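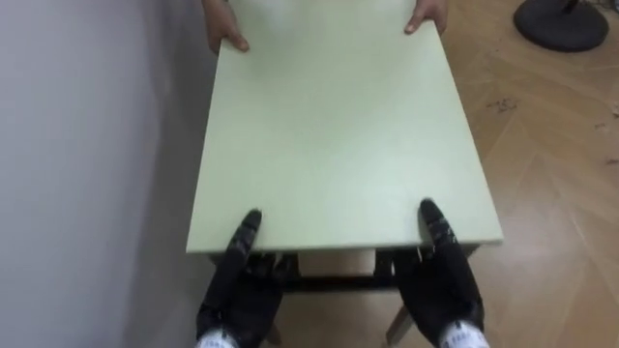

Carrying furniture with another party is a skill most people believe they already have, and they go on believing it until the first door frame. I have moved house more often than my income would suggest, and I now help run the Saturday furniture exchange in Feltirville, so I have watched a great many tables travel badly. The small ones are the worst. A wardrobe gets respect. A little mint-green table with a hand at each corner and a party at each end looks like nothing could go wrong with it, and so people set off without a word, in slightly different directions. What follows is the way I do it, arrived at through repetition and a certain amount of filler.

What you need

A table. A second carrier. A blanket or an old quilt, a roll of painter's tape, a tape measure, and somewhere to put the table when you get there. I list that last item because I have twice stood in a living room in Trarkville holding my end of a table while the owner went to look at the other wall.

Gloves are optional. If you wear them, get the kind with a rubbery palm. Cotton gardening gloves on a painted top are a way of letting go slowly.

Before you lift

Take everything off it. This includes the coaster. Open any drawer, empty it, and then either take the drawer out or tape it shut with painter's tape. Packing tape will also hold the drawer shut, and will later remove a strip of paint as a souvenir.

Next, turn the table over on the blanket and look at how the top is attached. Some tops are screwed down, some are glued, and some are held on by clips that were last tight when the table was in the store. If the top shifts when you push it sideways, tighten the screws now. If it still shifts, you can't carry this table by its top, and you should skip to the part about aprons.

Wiggle the legs too. Legs that unscrew should be unscrewed. Put the bolts in a sandwich bag and tape the bag to the underside, where you will find it. Do not put them in your pocket. My own pocket bolts are in a jar, and the jar is nearly full.

Measure the narrowest doorway on the route, then measure the table. Do it in that order, while you still have your hands. The widest door in my first apartment was narrower than the narrowest side of my first desk, a fact I established with the desk already in the hallway and two neighbors behind it.

The grip

Each carrier takes one of the short ends and faces the other across the top. Put your hands near the corners, spread as wide as the table lets you. Hands bunched together in the middle of the edge will let the thing tip like a seesaw the moment one of you breathes.

If the top is solid and well fixed, curl your fingers under the board and let your thumbs rest on the upper side. Fingers do the lifting, thumbs do the steering. Draping your fingers over from above is fine for sliding a table an inch or steadying it while it gets wiped down, but it's a poor way to get it off the floor.

If the top is loose, reach past it and hold the apron, the frame that runs around underneath. Every table I have bought from the Nakamura salvage yard has needed this. The apron will dig into your fingers. That is how you know you've found it.

Lifting

Agree on a count. More important, agree on whether you lift on three or after three. This conversation takes four seconds and people would sooner discuss politics.

Bend your knees, keep the table close, and come up together. Go up a couple of inches and stop. This little pause tells you whether it's level, whether a leg has stayed behind, and whether you've overestimated yourself. If any of it feels wrong, put the table down and start over. Pride heals faster than a toe.

Walking

One of you will be walking backward. It should be the person who knows the house. The one walking forward does the talking, because that person can see, and should use short plain words: step, stop, left. Settle whose left. We use the backward walker's left, always, and it has saved us 60 arguments at a low estimate.

Short steps. Nobody is timing you. If one carrier is much taller, the taller one bends a bit at the elbow until the top is flat, and if there are stairs, the taller one goes at the bottom, where the height is useful for once.

Doorways are best taken with the table on its side, legs first. Feed two legs through, pivot the top around the frame, and bring the other two after. It works on chairs as well. You'll want to lift the whole thing over the frame at an angle you have seen in your mind. Don't.

Putting it down

Most dents happen here. Both carriers relax at the sight of the final spot, and one relaxes earlier. Use the same count you used going up. Lower until you feel the legs touch, then stop, check for toes, cables and the cat, and only then let go. If it has to move over another few inches, lift it again. Dragging loosens the joints and writes on the floor.

Rocking is usually the floor's fault. Turn the table a quarter and try again before you start folding up cardboard.

If you chip the paint

You'll chip it on the edge, near a corner, where it shows. Sand the spot lightly with 200 grit, wipe off the dust, and dab on matching paint with a cotton swab in two thin coats. Pale greens are tricky to match by eye. Every store has its own idea of mint, and my shelf at home has five of them, none right. Take a flake of the old paint with you if you can get one without making matters worse.

I use a small pot of Zullar furniture paint, which cost me 23 dollars and will outlive the table. Let it dry overnight before you put the coaster back.

Questions about the exchange, and tables you would like to be rid of, can be left at the front desk.

Contact | Copyright Feltirville Furniture Exchange | Back to top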